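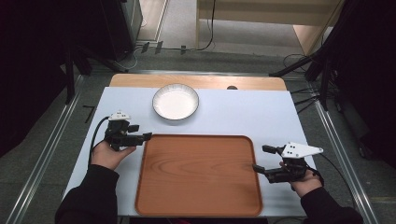 A comment on the interim report was that 300 demonstrations of a single task would teach the model the table and not the task, and that the effort would be better spent on fewer repetitions in more rooms. We accept the first part. The second was not open to us, as the space at Skondbridge was the only one we could book, and moving the head camera would have meant repeating the alignment each time.

3. Collection procedure

The Flusby data set consists of two-handed demonstrations made by a person with a gripper in each hand. No robot arm is involved at this stage. Three video streams are stored for each demonstration, one from the head and one from each gripper, together with the finger opening and the position of both hands. The task is to put a bowl on a serving tray, starting with both on the table.

Each demonstration starts with the fingers open and the hands at either side of the tray. The operator waits for the tone, completes the task at a steady pace, opens the fingers and returns to the starting position. Early trials in July were done without the return movement. These were hard to divide afterwards, and none of them were kept.

Start positions were taken from a printed list. Left to themselves, operators put the bowl back in the same few places, and this showed up clearly when the first batch was plotted.

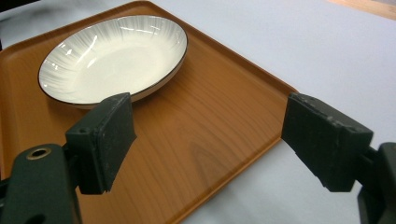 Approach direction was left to the operator. It would have been simpler to fix it, but the Kuruc baseline was trained on fixed approaches and failed when the bowl was moved even a short distance. The cost is that the two hands do not always share the work in the same way. In the labels we record which hand closes first, and the training script can balance on that field.

Two rules were added after the first review. The fingers must be fully open before any contact, and a demonstration in which a piece is dropped is saved under a separate label and not deleted. Dropped pieces may be of use later for training a failure detector - this is outside the scope of the present report.

3.1 Shiny surfaces

Glare was the main source of poor frames. Light from above gives bright spots on any glossy piece, and these move as the gripper moves. When a piece is turned on its edge, the view from the gripper can change from mostly bright to mostly dark within a few frames, and automatic exposure lags behind.
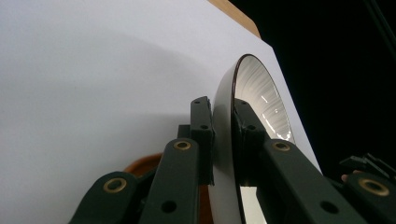 Exposure was therefore locked before each batch. Locking makes the dark areas darker, but the fingers stay at a constant brightness from one frame to the next, and the Skevwood encoder appears to depend on this more than on detail in the background.

3.2 Rejected data

Nine demonstrations were rejected by hand. The usual cause was a gap in the position log, found by comparing timestamps across the streams. We did not try to fill the gaps.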